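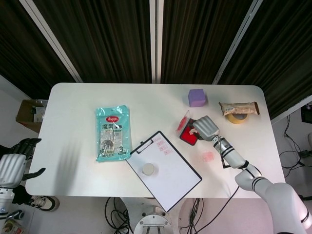 Prundura stamping cell – setup and care

Two arms, two hands, one ink pad. Everything else is cleaning.

Before a run
Home both arms, then check that the right arm's cable hangs free over the table edge. Clip fresh paper to the clipboard.

Ink
Close the pad between runs. Left open over lunch at Molthorpe, it was dry by Tuesday. Red ink in the finger grooves: soft brush, 9 strokes per finger, no solvent. Ilari Suominen tried solvent.

Grip
Start at 21 percent force. At 55 the stamp leaves the building.

Known issues
Sometimes stamps the table. Wipe and carry on.

Hand repairs: Parveen Dissanayake, Sillthorpe bench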